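Trosa Handheld Bat Detector – User Guide
Section 4: Your first evening out

By now you have charged the cells, fitted the wrist loop and checked that the Trosa switches on. Now for the good part! This section takes you from your front door to your first bat, and then through saving what you heard so you can listen again at home. Everything can be done by one person, though it is more fun with two, and children usually hear the faint calls first.

If your detector came from a library or a loan scheme, do the reset in Section 3 before you start. Somebody else's settings are the commonest cause of a silent evening.

4.1 Choosing where to walk

Bats like edges. A line of trees, a hedge or a canal bank gives them shelter from the wind and plenty of insects to chase, and they will often fly up and down the same stretch for ages. A path that follows an edge like this is ideal, and if you can walk it without watching your feet, so much the better – you will be looking up a lot.

Go and see your route in daylight first. Look for low branches, steps and places where cyclists come through quickly. Hamish Tosh, who tested the early Trosa units for us, still does this on paths he has walked for years, and he marks good stopping points on a folded sheet of paper. 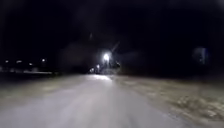 4.2 Before you leave the house

1. Press and hold the side button until the display lights up. Let go as soon as you see the bat symbol.

2. Check the battery mark. Three bars will see you through a long evening, two bars are fine for a short one. With one bar, charge again or carry the spare cells.

3. Slide the memory card in with the label facing you until it clicks. The card counter should read 000 on an empty card.

4. Set the clock. Each recording is stamped with the time, and you will be glad of this later when you are trying to work out which bat was which.

5. Plug in your earphones if you are using them. The loudspeaker switches itself off.

6. Dim the display by turning the small wheel towards you. Your eyes need a good while to get used to the dark, and a bright screen undoes all that patience in a second.

Note: The Trosa remembers your clock and display settings when it is switched off. It does not remember the volume, which always starts at 3.

4.3 Tuning in

Bats call far above what we can hear. The Trosa brings those calls down to clicks, slaps and warbles. You pick which band to listen to with the large dial, which has 12 positions, running from the lowest calls at position 1 to the highest at the far end.

1. Stand still and point the front grille upwards, at the height where you would expect to see insects.

2. Turn the dial to 7. This is a good general setting for a first evening and catches plenty of common species.

3. Turn the volume up until you hear a gentle hiss. The hiss is normal and means the microphone is awake.

4. Wait. Give it a full 10 minutes before you decide a spot is no good.

5. When you hear clicks, turn the dial slowly one position up, then one position down. The call will sound sharp and dry in some positions and rounder, more like a wet slap, in others. Stop where it sounds roundest and note the number.
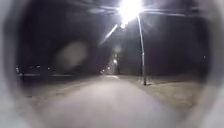
The slowness matters a great deal here. People who are new to it tend to spin the dial from end to end the moment something ticks, and by the time they are back where they began the bat has gone off round the trees. One position at a time, with a breath between, works far better. If you lose it, go back to 7 and stay there, as the same animal may well come past again on its next lap.

You will soon get to know the feeding buzz. As a bat closes in on an insect its calls speed up and run together into a sort of raspberry, and then there is a short silence. It is a wonderful thing to hear for the first time. Lemlem Kahsay wrote to us last August after a walk with her daughter and described it as "somebody unzipping a tent very fast", and we have never come across a better description!

Caution: Do not turn the volume above 11 with earphones in. Keys, zips and crisp packets make very high sounds that you would not normally notice, and through the Trosa they can be painfully loud.

4.4 Sounds that are not bats

Everyone gets caught out by these, including us.

Steady ticking that never changes pace: usually an electric fence or a lamp fitting. Walk on a little way and see if it fades.

A rushing, crackling noise: dry leaves, gravel underfoot or a waterproof jacket. Stand still and it should stop.

A long even purr from low down: bush crickets, on warm evenings late in the summer.

A squeal that gets louder and then passes: bicycle brakes. Step to the side.
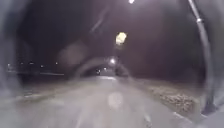
A paved path at night, with trees or shrubs in the distance.

4.5 Recording a pass

1. Press the red button once when you hear a call you like. The Trosa keeps a few seconds from before you pressed, so you needn't be quick.

2. Hold the detector still and keep your fingers off the grille.

3. Press the red button again to stop. The card counter goes up by one.

4. Say the dial position and the place aloud if you want a spoken note. To do this, hold the red button down while you talk.

Recordings made close together are easy to muddle, so a spoken note is well worth the bother. Teodora Kos, who looks after our sound library, adds what the sky was doing and whether she could see the bat as well as hear it.

Note: If the counter flashes, the card is full. Nothing already on it will be lost, but nothing new will be saved either.

4.6 Walking with a group

The Trosa is loud enough for a small group if you put the earphones away. Hold it at shoulder height with the loudspeaker facing the people behind you, and ask them to stay on one side of the path so that others can get by. Torches should point at the ground. Never shine one at a bat or at a place where bats may be roosting, and please don't go looking inside roofs or hollow trees. Roosts are protected by law and the animals are easily upset.

Stop often and talk quietly. A group on the move makes so much rustling that you may hear very little between stops.
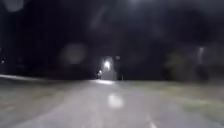 A wide paved path after dark, with grass along the left side.

4.7 When you get home

1. Switch off before you take the card out. Wait for the display to go blank.

2. Wipe the grille with a dry cloth. Never use water or a spray.

3. Leave the case open overnight if the evening was damp.

4. Copy your recordings to a computer and rename them with the place and the dial position. Playing them back is covered in Section 5, along with how to slow a call down enough to hear each pulse on its own.

If you heard nothing at all, try the same route on a milder evening with less wind before you change anything on the detector.

Section 4 last revised October 22, 2024. Text by Valentyna Stetsiuk, checked outdoors by Illia Nazarenko.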